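Come Cook With Us: Home Cooks Wanted for the Nendinora Recipe Testing Group

Posted April 13, 2026

Hi! I'm Fathima Dissanayake and I'm putting together a cookbook called Nendinora, which is a big, slightly unruly collection of weeknight dinners from people who learned to cook from their relatives. I've been at it for a long time now and the recipes finally work in my kitchen. What I need to find out is whether they work in yours.

So I'm looking for home cooks who'd like to test recipes with us this spring. You don't need training. I would love a few people who burn their onions now and then, and a few who can make a pot of rice in their sleep, and everybody in between.

What you'd be doing

You'll get 7 recipes by email, all at once, and you cook them in any order you like over the testing period. Please follow each one exactly the first time, even if you think I'm wrong about the garlic (plenty of people think I'm wrong about the garlic). After dinner you fill out a short form. It asks how long things took, what confused you, what you swapped, and whether the people at your table went back for more. If you want to cook it again your own way and tell me about it, please do, I read every word.

The recipes are mostly stovetop. There are three lentil dishes, a coconut fish curry, a skillet chicken with pickled limes, a cabbage thing that my editor Sayaka Imai keeps asking me to rename, and one noodle soup that came from our friend Velimir Begović, who got it from his aunt and then changed it so much she won't claim it anymore. Nothing needs a stand mixer. You'll want a decent knife, a big skillet, a pot with a lid, and a set of measuring spoons. A kitchen scale is great but I've given cups and spoons for everything too.

What we're after

Mostly I want people who will tell me the truth. If step four made no sense, say step four made no sense! I'd also like a good spread of kitchens. Tiny apartment kitchens, shared kitchens, kitchens where the good burner is the back left one and the others are decoration. I wrote most of this book on gas, so electric and induction cooks, I really need you. Medium heat on my stove and medium heat on yours may be two very different animals, and the onion timings especially need checking.

You should be 18 or older and living somewhere you can buy basic groceries plus a few things like curry leaves, tamarind, and coconut milk. If curry leaves are impossible where you are, apply anyway and mention it. I have a substitutes page that needs testing as well.

Allergies are fine. Tell me up front and I'll send you a set that leaves those things out. Vegetarians get their own set, with an eggplant dish in place of the fish and mushrooms in place of the chicken.

What you get

We'll pay you back for groceries as long as you keep your receipts (a phone picture is fine). You'll also get your name in the back of the book if you want it there, and a signed copy when it comes out. There's a group call at the end where everyone compares notes, and you're welcome to just listen if talking on calls isn't your thing.

I wish I could pay a real fee on top of that. Finaden, the small press putting out the book, has been generous with the grocery money, and that's where the budget ends.

The stovetop question

One part of the application trips people up, so let me explain it a little. We ask what kind of stove you have, how many burners it has, and whether they come in different sizes. A pan that sits well on a big burner can behave very differently on a small one, and I'd like to match the skillet recipes to people with room for them. If you don't know what type yours is, write down the brand and I'll look it up.
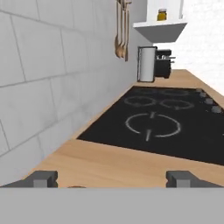

How to apply

Send an email to our testing coordinator, Prasanna Kodikara, with "Nendinora tester" in the subject line. Tell us:

Your name and the city you live in
Your stove details, as above
Any allergies or foods you don't eat
How many people you usually cook for
The last thing you cooked that you were proud of, and the last thing that went wrong

That last one is my favorite and there are no bad answers. Keep it short, a paragraph or two is plenty. We have 9 spots left and Prasanna will write back to everyone before the end of April, whether or not we can fit you in this time. If we run out of room, we'll ask if you'd like to be on the list for the baking chapter.

Thanks for reading, and I hope to be sending you a lentil recipe soon!

Fathima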